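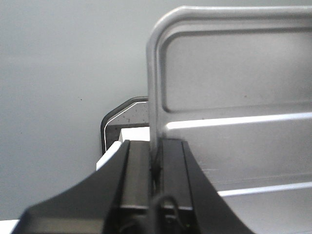

Municipal water pricing in Ormsby is set by a formula adopted when the town had half its present connections. It assumes that fixed costs can be recovered through volume. Fixed costs are now the larger share of the utility's budget, and volume falls every time a household replaces a toilet.

The current tariff has a low service charge and a single block rate. In a wet September, revenue drops and pumping costs barely move. The shortfall is carried into the next year's rate, so careful users pay more per kilolitre for having been careful.
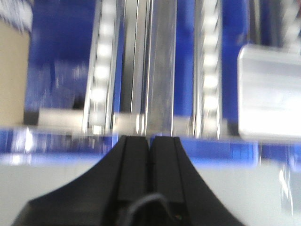
Blue beam behind the closed fingers.

Ravness changed its structure first. It has 1,031 metered connections and moved most of its fixed costs to a service charge graded by meter size. Heather Sheehan, who prepared the rate study, set the first block at 200 litres per day for each household.
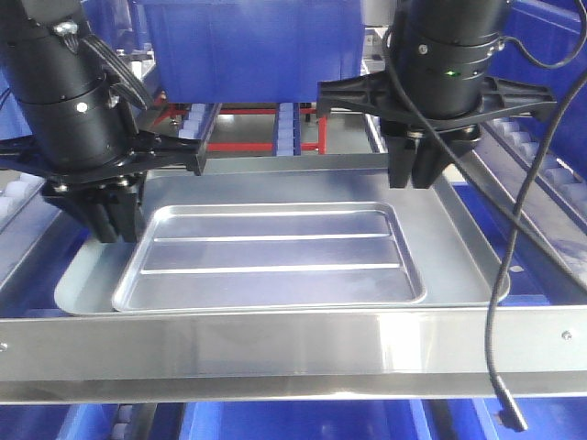

The usual objection is that a higher service charge is regressive. It is, if applied flat. A pensioner in a one-bedroom unit should not carry the same charge as a car wash, and grading by meter size deals with most of that difference. Keegan Cosgrove has argued for a rebate on top. I would support one, provided it is paid from general revenue and shown as a separate line. 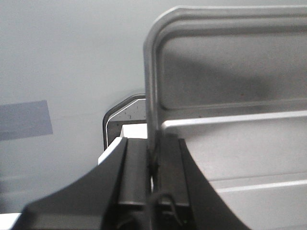 OPINION / LOCAL UTILITIES

Leakage is the other neglected term. Unbilled water is treated at full cost and then spread across every account. Trollum reads its district meters every 7 days and publishes the night flow. Ormsby reads its own quarterly, too seldom to locate a failed joint before the road surface does.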